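Swap rail is back at Lebrun Hall, and it's bigger

January 2023

I popped into Lebrun Hall yesterday meaning to stay for a quick look and came out with two carrier bags and a coat I hadn't planned on, so I suppose I should tell you the swap rail has reopened.

If you missed it before Christmas, it works like this. You bring clothes you no longer wear, clean and with all their buttons, and you get a token for each one. You spend the tokens on whatever's hanging up. No money changes hands apart from the £2 on the door, and that goes towards the heating (which was on this time, thank goodness — in December we all browsed in our gloves).

Margaux Guillot started it with two borrowed rails and a trestle table. She told me they took in 244 pieces at the last session before the break and ran out of hangers well before lunch. "I was hanging skirts off the window catches," she said. "I rang my sister and told her to empty her wardrobe and bring me the hangers, never mind the clothes."

So this year there are more rails, and a proper changing corner with a curtain that closes, and a mirror that came out of the old Pamell shop when it shut. I remember that mirror! I tried on my first interview suit in front of it. It still makes everybody look slightly taller, and I'm not complaining.

The other big change is the mending table. Isamu Kamata is running it, and he'll take up a hem or sort out a dodgy zip while you wait if the queue's short. I'd brought a pair of trousers with a split seam, fully expecting to be told off, and he had them done before I'd finished my tea. He'd like me to pass on that he can't do leather, and he can't do anything with sequins because last time he was picking them out of the machine for a week.

Children's clothes have moved to the back room, which I think is a big improvement. It used to be all in together and you'd be reaching for a jumper and find it was for a four-year-old. School uniform gets its own box, and you don't need tokens for that, just take what fits. Blandine Besson looks after the box and is short of winter coats in the bigger sizes, so if yours have shot up since the autumn she'd love to hear from you.

Not everyone's convinced, I should say. I had a chat with a chap by the door who thought one token for a good wool coat and one token for a T-shirt wasn't fair on the person with the coat. He's got a point. Margaux says they did try giving different numbers of tokens, and it ended in long arguments over what counts as a nice cardigan, so it's one for one and that's how it's staying. I swapped a perfectly decent raincoat for a scarf and I'm happy enough. It's a very good scarf.

I've also been having a sort-out at home for the next one. Summer things are welcome too, by the way, as they're putting them by for a spring rail, so don't hold back your dresses and tops just because it's freezing out. My pile so far is mostly blouses. I went through a real phase of bows at the neck, and I've got to the point where I can let them go. Most of them, anyway.

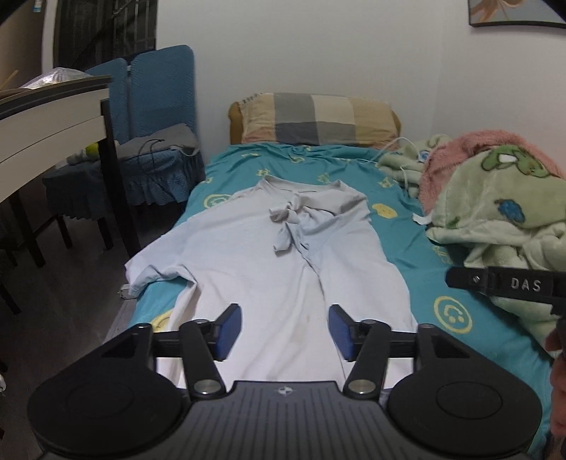 What to bring and when

The next session is on the last morning of the month, doors at ten, finishing at one. You can bring up to 12 pieces each. Drop-off is at the side door on Vimitz Lane, as the front steps are still being repaired. Shoes are fine if they're in pairs and the soles are sound. No underwear, no swimwear and please, no single gloves.

Tea and cake as usual. Parking is hopeless, so walk or get the bus if you can — the Civon Road stop is just over the crossing. If you can spare an hour to help set up the rails, ask for Margaux at the hall.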